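Apr 17, 2024

Stop clicking your own ads: a quick chat with the paid search lead at Graneo

Caught her between two client calls, so this is short. She runs paid search at Graneo, a small agency in Podmont, and asked us to leave her name off because half her clients will recognise themselves. Fair enough.

First question was about negative keywords. Does anyone still bother?

"Hardly. We took over an account in July, a furniture shop, and the search terms report had 1,518 rows nobody had opened. Of those, 453 had cost them money and had nothing to do with furniture. Jobs, repair manuals, free plans."
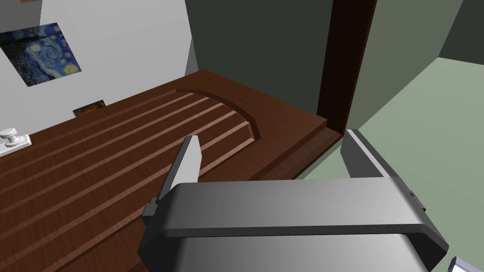
Broad match is where most of it leaks, she reckons. Not evil, just needs watching. Her example was the word "table", which the shop was bidding on without anything around it. Spreadsheets, times tables, league tables, the lot. "If you sell a big dark brown wooden surface like that one, say wood, say brown, say what room it goes in. Let the ad do some sorting before the click." Longer phrases, lower volume, better enquiries. She'd take that trade any day.

And landing pages? Bit of a sigh there.

"People send everything to the home page. Everything! You've paid for someone who typed in exactly what they want and then you make them start over."

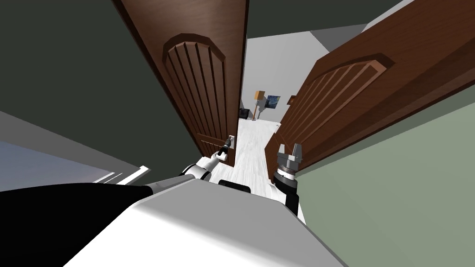 Brown wooden doors with arched panels, both swung open.

She had a go at the number of form fields too. One client, Dervishi, wanted a fax number. They got it down to 4 fields and the phone calls picked up as well, which she didnt expect and won't take credit for.
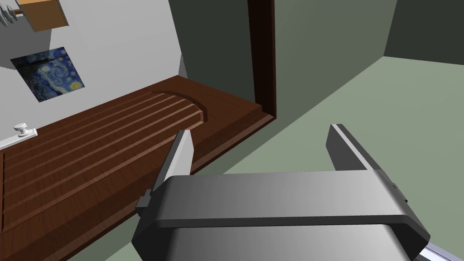 Budgets next. She's wary of anyone who says you need thousands to start. Grullon, a tiny accounting firm, began on $300 a month – one suburb, one service, weekdays only. "Boring as anything. I wish more of them were that boring."

What about checking your own ads by searching for them? A flat no. Use the preview tool, she says, it's free and it dosen't mess with your impressions. Owners hate hearing it. They want to see their name up the top, and they'll search from the couch at ten at night to do it.
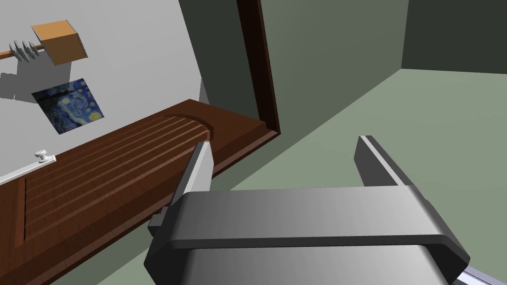 Reporting was the last thing, and by then her other call was ringing. Monthly is fine for small accounts, weekly for the first few while you clean up the search terms. Cost per enquiry at the top of page one, clicks further down. "If your agency won't give you a login to your own account, leave." And then she had to go.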